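# Chapter 3: Who Gets a Seat?

I was in a laundromat when I found out my town was going to host the regional games. Someone had taped a flyer over the dryer instructions, and I stood there with a wet towel over my arm reading it twice. Wernside! Where the biggest event I'd ever been to was a school track meet in the rain!

So of course I wanted tickets. I set an alarm for the morning they went on sale, logged in with my coffee, and found out I was number 3068 in the line. By the time I got through, the swimming finals were gone and I was offered race walking (which I took, and loved, but we'll come back to that).

My morning in that line is pretty much what this chapter is about. A venue has a fixed number of seats. The pool at Wernside holds 1452 people, and no amount of wishing makes it hold more. Somebody has to decide who gets in, and how, and at what price.

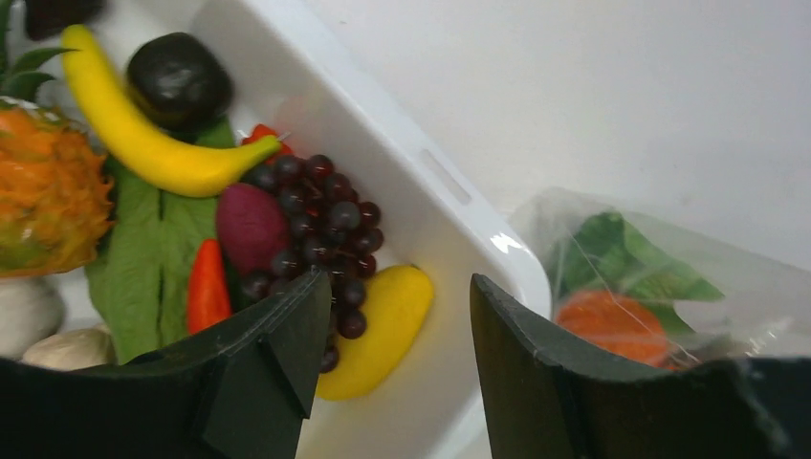

## 3.1 Lines, lotteries and prices

There are a few common ways to share out seats. You can sell them first come, first served, and that rewards people with fast internet and free mornings. You can hold a drawing, as Clastden did for its cycling weekend. Or you can let the price climb until enough people give up.

My friend Gifty Amoah got into the Clastden drawing and asked for 23 different sessions, figuring she'd win one or two. She won nine, and had to pay for all of them! Keep her in mind when we get to *over-requesting* in Section 3.4, where I'll also explain what the organizers changed the next year.
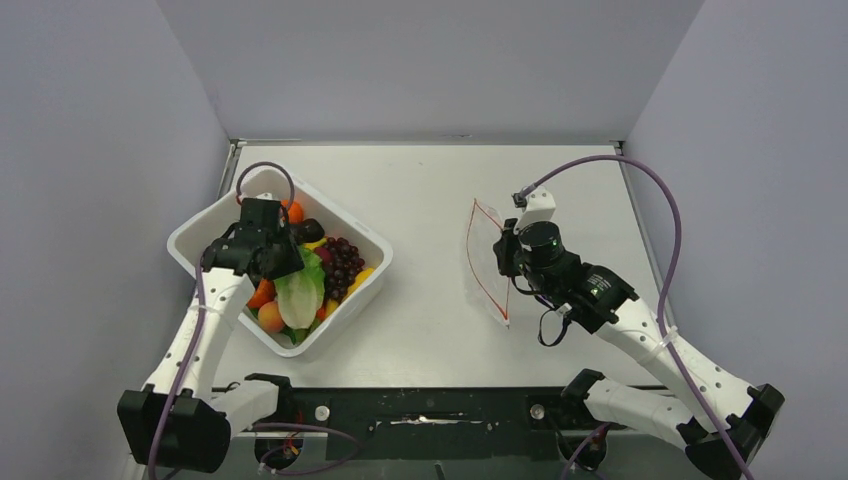
*Figure 3.1. Mixed fruit and vegetables in a white bin, with two robot arms.*

Before you read on, grab some paper and jot down the last event you wanted to attend. How were the tickets sold? Did you get one? If you didn't, who do you think did? Hang on to your notes, as you'll need them for the Nzioka Stadium exercise at the end of the chapter.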